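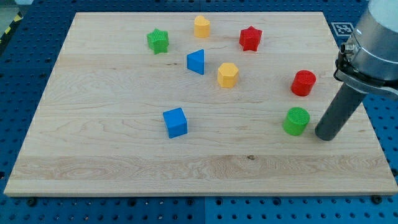
Language-Guided Block Pushing: Project Report

Karla Cárdenas and Helge Viklund
Advisor: Agnes Öberg

Summary

We trained a policy that moves colored blocks on a flat board according to a typed instruction such as "push the blue cube next to the yellow heart." The arm has no jaws and can only push. Our question was whether adding corrected demonstrations would help more than adding the same number of new ones.

Setup

The blocks differ in color and shape, and some colors and shapes appear more than once, so an instruction often has to name both. Before each trial the blocks were scattered by hand. The policy receives one camera image and the instruction, and outputs a small move of the fingertip in the plane of the board.

Method

Both policies started from the same base set of demonstrations. Policy A was then given 100 new demonstrations. Policy B was given 100 corrections, in which the operator took over when the base policy began to drift and brought the block back on course. Network and training time were the same.

Results

We ran 23 trials per policy, using the same instructions. A trial counted as a success if the named block reached its goal before the time limit. Policy A succeeded in 12 trials and Policy B in 18.

Most of Policy A's failures came after the finger slipped off the side of a cylinder. It kept pushing in the old direction and did not come back around. Policy B usually backed up and tried again. Both policies had trouble when the target block was touching another one.

Limitations

All corrections were recorded by one operator (Viklund), and we trained each policy only once. We did not test instructions with two steps.

Thanks to Dezső Kozma for help with the camera calibration.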